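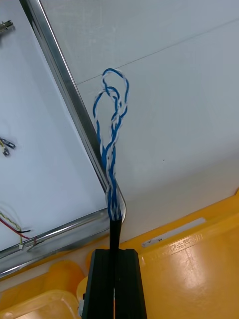 A gripper holds a black cable sheath with its blue-and-white twisted wires at the Pluva plant in Hornau. Photo: Pluva

Robot gets the wires, people get the meetings

Category: Local Business > Shop Floor

HORNAU, 2026-01-24 - The newest hand on the wiring line at Pluva has two black fingers, no opinions about the radio and a strong preference for cables that stay where they were put. Cables, as anyone on the line will tell you, have other plans.

The company, which builds and repairs control cabinets, started running a robot arm on the early shift this month. It picks up a cable, holds it upright and presents the loose wires to a person, who untwists, sorts and connects them. The arm came from Grisus, a supplier two towns over, and it works at one bench out of six.

"I used to hold the cable in my left hand and do the job with my right," said Despina Mujić, who has wired cabinets at Pluva for most of her working life. "Now I have a left hand again. I'm still deciding what it's for."

Mujić's wrists are better, she said. Her patience is another matter. The arm waits for a green button before it lets go, and for the first week half the bench forgot the button and tried to win the cable back by pulling. The arm won.

Production manager Mimoza Spahić said the bench now finishes 299 cables on a good shift, up from 242. No jobs are being cut, she said, though the job titles have been busy. Two assemblers are now "cell operators," which comes with a training course, a small raise and a share of the blame when the arm stops.

Not everyone got the raise. Workers at the other benches have asked why they are still holding cables by hand at the old rate, and the shop's union local wants that settled before a second arm is ordered. Talks are set for February.

There is also the break schedule. The arm doesn't take one, so the bench was first asked to stagger its coffee to keep the thing company. That lasted four days. Everyone at the bench now stops together again, and the arm stops with them.

Spahić said twisted pairs remain the hardest part, as the strands spring apart differently every time. "We were told it would learn," she said. "So far it has mostly taught us to cut them all to the same length."

More from Shop Floor
- Shehu warehouse drops night shift, keeps the night lights on
- Hornau bus depot tries self-parking, loses a hedge
- Bakery's 100-year-old mixer outlives third replacement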